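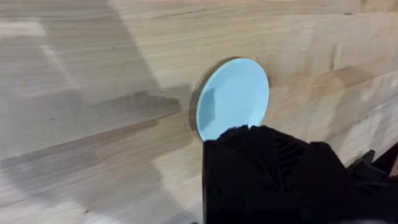 4.2 Closing prices and the early bettor

The question in this section is a narrow one. Does a bettor who takes a hockey total early in the day get a better number than one who waits for the puck drop? Most earlier work looks at the money line in the big leagues, where the closing price is treated as the fair one. Smaller leagues get less attention. Limits are low, the news is patchy, and the starting goalie may not be known until the warm-up.

We used the Skiltmont league, regular season games only. Prices came from 2 sources, the Flendel sportsbook and the Gasance exchange, both logged by the same script. Bets came from the account records described in section 4.1. After cleaning there were 3578 bets on game totals from 580 accounts. Playoff games were dropped. So were bets voided for a postponed game, and anything placed after the opening faceoff.

For each bet we have the total taken (over or under), the price, the time it was placed and the closing total. A bet "beats the close" if the same side at closing was offered at a worse number, or at the same number and a shorter price. Ties go in there own group. We did not fold them into the losses, as some earlier papers do, and this matters more than we expected. A lot of totals in this league never move at all.

The margin was taken out of Flendel prices by simple proportional scaling. Other methods exist. We tried one of them on a single season and the ordering of the groups stayed the same, so the simple one was kept. Gasance prices have no built-in margin but there is commission on winnings, and that was applied before the comparison.

Timing next. Bets were sorted into 4 windows – overnight, morning, afternoon, and the last stretch before the game. The cut points follow the league's habits. Morning skate reports come out before noon, rosters late in the afternoon. A finer split left too few bets in the overnight group to say much.

Overnight bettors beat the close more often than anyone else. Not a surprise. What was less expected is that the edge sat almost wholly on unders. Early overs did no better than afternoon overs. One reading is that the opening total in this league is set a bit high, and that the first money in pushes it down to a sensible place. Another is that only a certain kind of bettor bothers with unders overnight, and that these people would do well at any hour. The data can't split the two cleanly. Where the same account bet in more than one window we compared it with itself, and the overnight gap shrank but did not vanish.

Favourite size made little difference. Nor did rest days, apart from teams on the second night of a back-to-back, where totals drifted up in the afternoon. Travel was not modelled. It should be, probably – the bus trips are long and the northern rinks are a good way from anything.

We also asked account holders, through an open comment box, why they bet when they did. Replies were short and mostly practical. Shift work came up, and limits, and wanting to have the bet down before the kids got home.

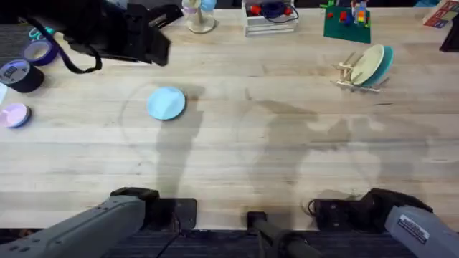

One bettor wrote that the closing number was "somebody else's scoreboard" and that he had stopped checking it, adding that he would take a total he liked at breakfast over a better one he might forget to bet at night. Several replies said much the same in fewer words. It is worth keeping in mind when reading the numbers. Beating the close is our measure, and for many of the people in the sample it was not the goal.

Profit is a seperate matter. Over the whole sample, bets that beat the close returned more than bets that did not, but the spread within each group is wide. Hockey totals are decided by a goal here or there, and often by an empty net in the last minute. We would not put weight on the returns by themselves. The closing comparison settles down much faster.

There is also the issue of stale prices. Flendel was at times slow to move after a goalie change, and a few accounts clearly knew it. Taking those accounts out lowers the share of afternoon bets that beat the close. It has almost no effect overnight, before any goalie news. A bet was marked as stale if the Gasance price had already moved past it and Flendel had not. Rough test, but easy to repeat.

The Taheri ratings, used in section 3 for team strength, were tried here as a check. A bet was called "rated" if the Taheri total was on the same side as the bettor. Rated unders beat the close more often than unrated ones, in every window. Rated overs, no clear pattern. The ratings are updated only in the morning, so the overnight figures rest on the previous day's version. 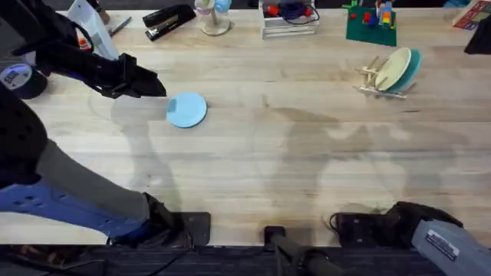
Figure 4. Two robot arms at a light wooden tabletop, with a flat light blue disc on the wood.

Limits on all of this. Single league, and the accounts were not a random draw. People who hand over their betting records are likely more careful than those who don't. The logging script also missed part of December, when the Gasance feed changed its layout, and bets from those games were left out instead of patched. Stake size was recorded but is not used until section 5, where the same windows are run again with bets weighted by amount.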